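Section 4: Setting Up and Looking After Your Gesska Table

Revised January 31, 2020, by Ottilie Baumgartner, Usex Customer Guides

By now the legs should be on and the bolts finger-tight, and you're probably ready for a cup of coffee. Go ahead and have it. The rest of the job is much lighter work, though it does go better with a second person in the room, especially when it comes time to turn the table over.

Before you turn it over

1. Spread the shipping blanket on the floor beside the table. If you've already thrown it out (plenty of people have), an old quilt will do nicely.

2. Tighten each leg bolt with the long key, going a little at a time from one corner to the next and then around again. You want them snug, and you don't need to lean on the key with your whole weight to get there.

3. Run your palm along the underside and peel off any leftover tape. It comes away in one piece if you pull slowly, and it's a real nuisance to reach once the table is standing.
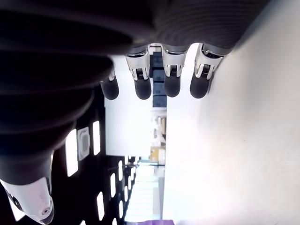

Turning and leveling

4. With one person at each end, lift the table, roll it onto its long side, and then bring it up onto its feet. Take your time!

Caution: Never let the table rest on two legs while you change your grip. The brackets can bend.

5. Walk it to its final spot by lifting. Dragging will loosen what you just tightened and may mark your floor.

6. Press down on each corner in turn. If one of them dips, unscrew the foot under that corner a half turn and try again. Older houses can take a few rounds of this, so be patient with yours.

First wipe-down

7. Wipe the white top with a soft damp cloth, then go over it with a dry one, working toward the near edge so the dust from the packing ends up on the floor and can be swept up. The finish is matte and is meant to stay that way, so please keep furniture polish and wax well clear of it.

8. If you'll be using anything with a cord at the table, let the cord lie slack across the top and don't clamp it tightly over the edge, where it could rub at the finish over time.

Note: The top in the Skellness size is rated for 259 pounds, spread evenly. Heavy things belong over the legs, with the lighter ones toward the middle.
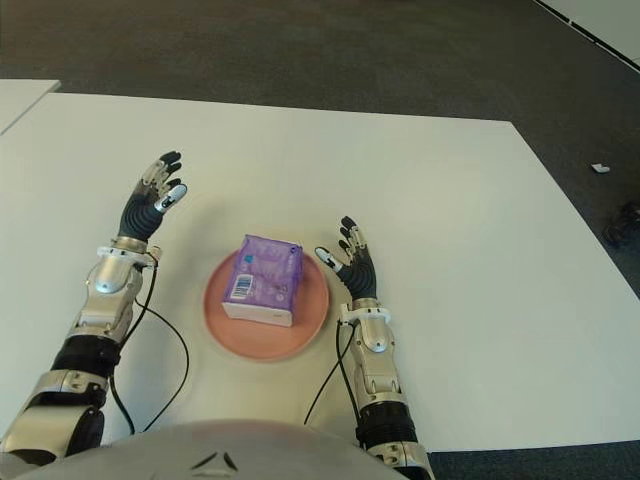 Can I use a scouring pad on a stubborn stain?

Please don't, as it will leave shiny patches that can't be rubbed out again. Mix a drop of dish soap into warm water, lay the wet cloth over the stain for 4 minutes, and wipe gently. Ink may need a second go. If a mark still won't budge, the Amadi care kit has a cleaner made for matte tops.

9. Check the leg bolts again after the first month, and then every March or whenever you do your spring cleaning. Keep the long key somewhere you'll remember; I tape mine to the inside of a kitchen cabinet.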